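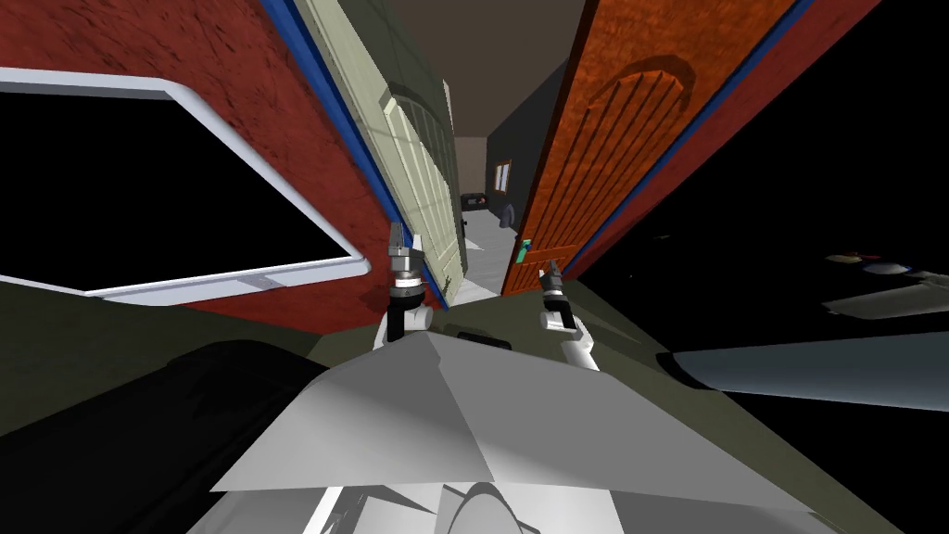
What does a demonstration establish about a mobile manipulator? It establishes that a stated task can be attempted under stated conditions, in view of people who did not design it.

Chapter 4 follows the Plornau open day at Jirnetdale, held in September. 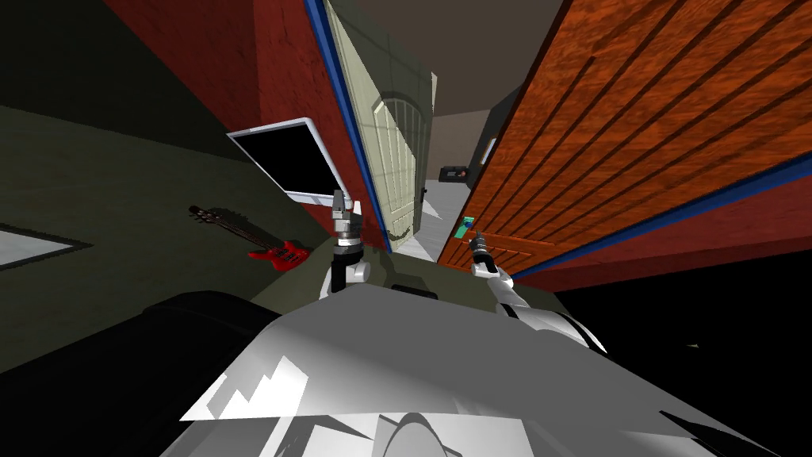

The work was shown in simulation – a two-armed machine, a doorway and a corridor. Vira Lysenko led the session and logged 137 trials.

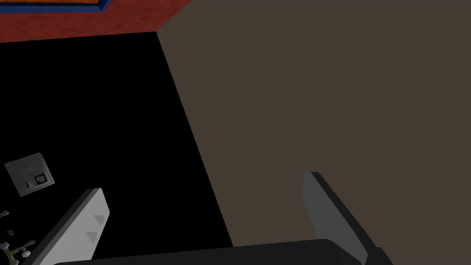
Wrist and body views were recorded separately and are analysed as such in Section 4.2. 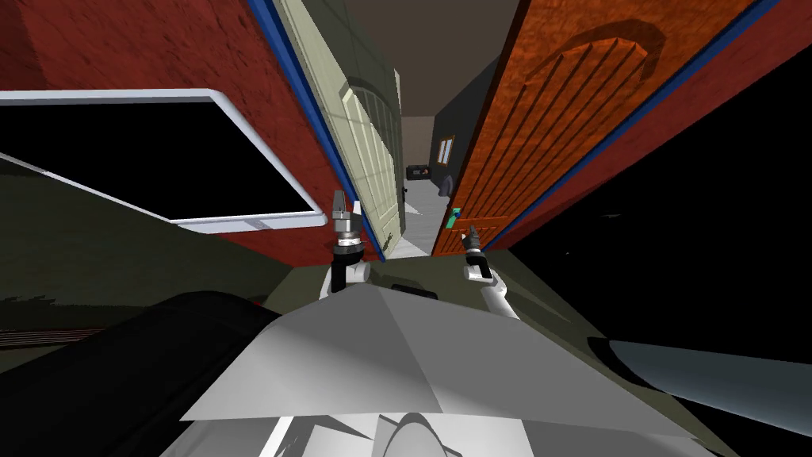 Readers should review coordinate frames (p. 57) before proceeding.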